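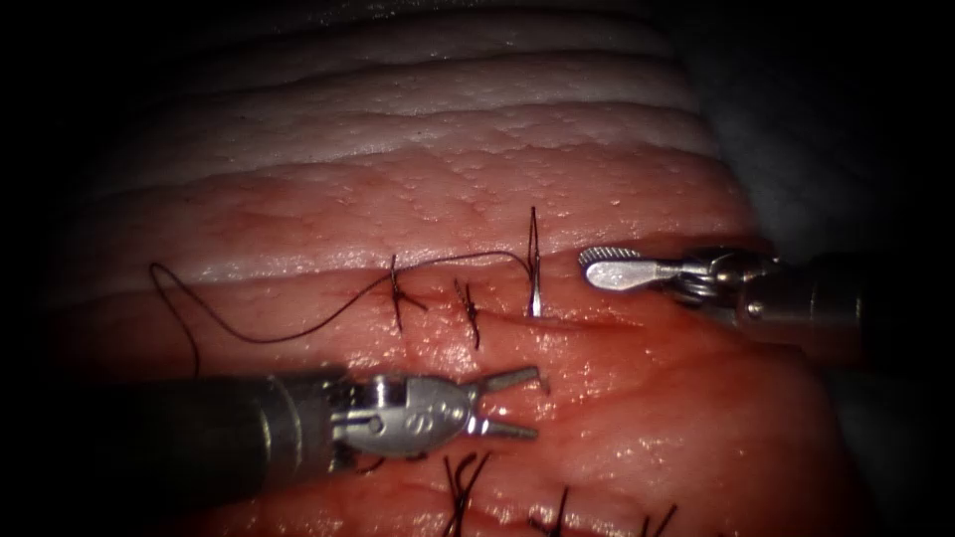
Photo: Ackroyd Surgical Teaching Supplies / Drornerstead

Loster C7 Tissue Storage Cabinet

Refrigerated cabinet for the short-term storage of animal tissue used in surgical skills teaching. For upright floor installation in wet laboratories and preparation rooms. The C7 replaces the Clatell upright cabinet, which was withdrawn from sale in February. Shelves and trays from the Clatell fit the C7. Door seals do not.

General description

The cabinet has a single chamber with 7 tray levels. Inner walls, floor and runners are stainless steel with rounded corners, and the outer casing is painted steel. The door is solid, hinged on the right as supplied, and can be rehung on the left using the parts in the accessory bag. It closes by itself from any angle below 90 degrees and stays open beyond that.

Cooling is by a fan and coil mounted above the chamber. Air is drawn up the rear wall and returned through slots down both sides, so the air stream does not pass directly across the trays. Uncovered tissue loses surface moisture quickly in a strong draught, and the outer layer becomes stiff and hard to pass a needle through. Trays should still be covered if the tissue is to be kept overnight.

The fan stops when the door is opened and restarts 13 seconds after it is closed.

Temperature control

The set point can be adjusted between 1 and 8 °C in steps of half a degree. The factory setting is 3 °C. Two sensors are fitted, one in the return air and one in a small block of resin at the middle tray level. The display shows the block reading, which follows the temperature of the load more closely than the air reading does. Both readings are stored in the log.

The high temperature alarm sounds when the block stays above its limit for ten minutes. The low temperature alarm has no delay. Fat and muscle behave differently once ice forms between the layers, and tissue that has been partly frozen tends to separate along those layers when sutured. Such pieces should be set aside for knot practice or discarded.

The C7 is not a freezer and must not be used to thaw frozen blocks. Thaw in a separate refrigerator, drain, and transfer to the C7 once the surface is free of ice.
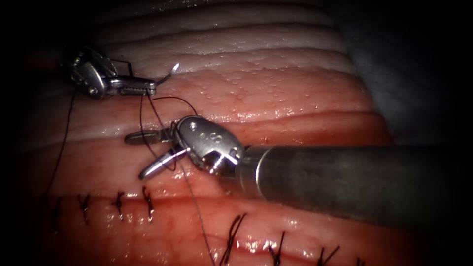
Trays and loading

Trays are supplied in two depths. The shallow tray takes flat pieces such as skin and belly wall, laid in a single layer. The deep tray has a raised perforated base, with space below for liquid to collect. Do not stack one piece on another without a sheet between them, as the weight leaves marks that remain after the tissue has warmed.

Load from the bottom level upwards. Leave the top level free when the cabinet is filled in one go from room temperature. Each tray has a label slot on the front edge for species, date received and discard date.

Cleaning

Remove the trays and runners. The runners lift out without tools. Wash with warm water and a neutral detergent, rinse, and dry with a lint-free cloth. The chamber floor slopes to a drain at the rear left, closed by a rubber plug. Chlorine-based cleaners will pit the steel if left in contact and must be rinsed off within five minutes. Do not use a hose or steam cleaner on the control panel.

The drain trap should be emptied weekly. A blocked trap is the usual cause of water on the floor in front of the cabinet.

Specification

Internal volume: 554 litres
Tray levels: 7
Set range: 1 to 8 °C
Room temperature for use: 10 to 32 °C
Supply: 230 V, 50 Hz, single phase, fused plug
Door: solid, self-closing, reversible, keyed lock
Log memory: 90 days at five-minute intervals
Feet: four, adjustable (castors optional)

Price and ordering

Loster C7, with four shallow and three deep trays: £2,571 excluding VAT. Delivery is to the ground floor only. Check door widths and turning space before ordering, as the casing cannot be split. The cabinet must stand upright for 12 hours after delivery before it is switched on.

Spare trays, castors, door seals and replacement sensor blocks are listed on the accessories page. State the serial number when ordering seals. It is printed on the plate inside the door, below the lock.

Prices checked October 28, 2022.

Home Cabinets Trays Accessories Spares Manuals Delivery

Contact Ackroyd Surgical Teaching Supplies, Drornerstead | © Ackroyd | Back to top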